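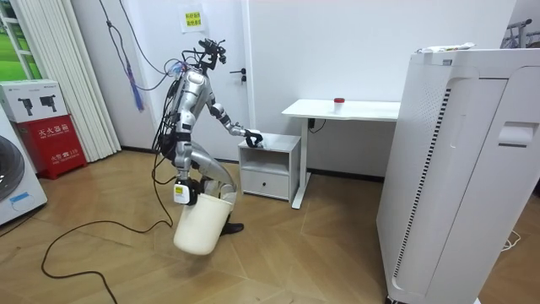
Two grippers, one bucket
March 17, 2019

I promised a gripper comparison back in September and then kept putting it off, because every time I sat down to write it I found one more thing I wanted to try. Well, I've stopped trying things (for now!) and I have a notebook full of bad handwriting, so let's go.

The short version for people who are only here to buy something: if your robot mostly picks up things with rims and handles, get the Jevmont. If it mostly picks up small stuff off flat surfaces, get the Matubbar. If it has to do both, read on and prepare to be annoyed along with me.

Both grippers went on the same humanoid, in the same room, with the same furniture. I'm a big believer in testing with furniture. Foam blocks on a test bench are fine for the first hour, and after that they mostly teach you how to pick up foam blocks. A nightstand has an edge in an awkward place. A drawer has a groove where you were hoping for a knob. A bucket swings, and it swings worst at exactly the moment your wrist has to change direction.

The bucket

I'm going to spend a lot of words on the bucket, sorry. It's a plain plastic one, slightly tapered, and the job is to hold it by the rim with the low hand while the other hand does something useful on top of the nightstand. You do this yourself all the time when you're cleaning. You lean over, put one hand on the furniture, and the other one hangs there with the bucket in it and you never think about it.

The robot has to think about it a lot. Bent forward at the waist with a knee flexed, it has one arm out front and one hanging down by its legs, and the weight in the low hand pulls on everything. So the gripper has to hold on tightly enough that the rim doesn't creep, without squashing the plastic into an egg shape. I put a 500 gram bag of rice in the bucket for the standard run, and I also did a set with 200 grams, which I expected to be easier. It was harder! A light bucket bounces around more, and the Matubbar fingers kept reading the bounce as a slip and clamping down.

The Jevmont handled both loads and I barely touched the settings. It has flatter, stiffer fingers, and once they're over a rim they just stay there. The Matubbar has softer tips that wrap a bit, which feels lovely in your own hand when you squeeze them, but on a thin plastic edge the wrapping means the contact point wanders. I watched the bucket slowly rotate around the grip on several runs. It never dropped off completely, but it got close enough that I had my hand out under it like somebody's nervous parent.

The top of the nightstand

Here it all goes the other way. I had the forward hand come down near the front edge of the top and rest there before doing anything else. I do this because the elbow on a long reach wobbles a little, and touching down first takes most of the wobble out. After that it slides or lifts to whatever it's supposed to fetch.

The Matubbar is so good at this. The soft tips touch, give a bit, and settle. With the Jevmont the touchdown was a proper knock at the default speed, loud enough that I went and checked the surface for a dent (no dent, but I slowed the approach by a lot after that). Small objects were the same story. A pen, a folded cloth, a bottle cap lying flat — the Matubbar got them on the first or second go, and the Jevmont mostly pushed them around until they were too close to the wall to reach.

The drawer was a draw, and yes, I heard it. There's only a thin groove to pull on, and neither gripper likes it. The Jevmont fits into the groove but you have to line it up just so. The Matubbar doesn't fit well at all, but if you press the tips in and drag, friction does a surprising amount of the work. I wouldn't call either one reliable. I ended up leaving the drawer out of my final scores, which a couple of you are going to complain about in the comments, and fair enough.

Controller troubles

I was running everything through the Drendelden controller, which I've written about before, mostly in a grumpy mood. I'll say this for it: swapping one gripper for another took minutes. You pick the profile, it does its little open and close routine, and you're off. Compared with my old setup, where a swap meant an evening of typing numbers into a config file, that's heaven.

What I don't like is how it shares force limits between the two hands. If you set a gentle grip on one side, it quietly nudges the other side too. I lost a whole afternoon to that. I was convinced the Jevmont had a weak motor and had half of an angry email written before I noticed that the low hand got weaker every time I turned the high hand down. There's a box you can uncheck. It's in the third submenu, under a name that has nothing to do with hands. Please go and uncheck it before you do anything else.

Cameras, or where to look

I get asked about the head a lot. There's an awful lot of stuff clamped up there and it does look like a hardware store fell on it. For this comparison the thing I cared about was the view down to the nightstand, because when the robot leans in, the forward arm gets between the head and the thing it wants to grab. With the Jevmont it's worse, as the body of the gripper is wider and covers the fingertips right when you want to see them. I tried tilting the head more and that helped, up to the point where the neck ran out of travel.

The Wiser camera add-on that some of you recommended is still in its bag. I know, I know. I want to try it properly with its own calibration and I didn't want to change two things at once. Next post, I hope.

One cable note while I'm here. If you're running power or data down from the ceiling, leave more slack than you think for the bend. Standing upright, mine looks like far too much cable. Leaning over furniture, it's just about right. The one along the floor is the one I keep stepping on.

The numbers, for those who like them

I did 72 full runs that I'm willing to count, split evenly between the grippers. A full run means picking up the bucket by the rim, walking it to the nightstand, leaning, touching down, fetching one small object and dropping it in the bucket. I threw out runs where I'd messed up the start position, and there were plenty of those on the first day.

Jevmont failures were nearly all at the fetching stage. Matubbar failures were nearly all at the bucket stage, usually late in the run when the grip had been wandering for a while. If I split the job and only look at the half each one is good at, they both look fantastic, and I suspect this explains why the reviews I read before buying disagreed so much.

So of course the obvious thing is to put a different one on each arm, Jevmont low and Matubbar high. I've done it for a handful of runs and the results are really promising, but the Drendelden software gets confused about which profile belongs to which side after a restart, and one time it closed the Matubbar with Jevmont force. The pen didn't survive. I'm waiting for an update before I run a proper set.

Wear and small stuff

The Matubbar tips are starting to get shiny where they touch the rim. Replacements come in a pack and they just pull off, which is nice, though you'll want pliers for the inner one. The Jevmont has no wear that I can see, but one of its screws works loose and I've been checking it every morning with my coffee. A dab of thread locker would fix that, and I keep forgetting to buy some.

Noise: the Jevmont whines a little on closing. The Matubbar is quieter and makes a tiny click when it reaches its limit, and I've grown fond of it.

If anyone has a trick for the drawer groove, leave it below. I've already tried tape on the fingertips, and it works until the tape comes off in the drawer.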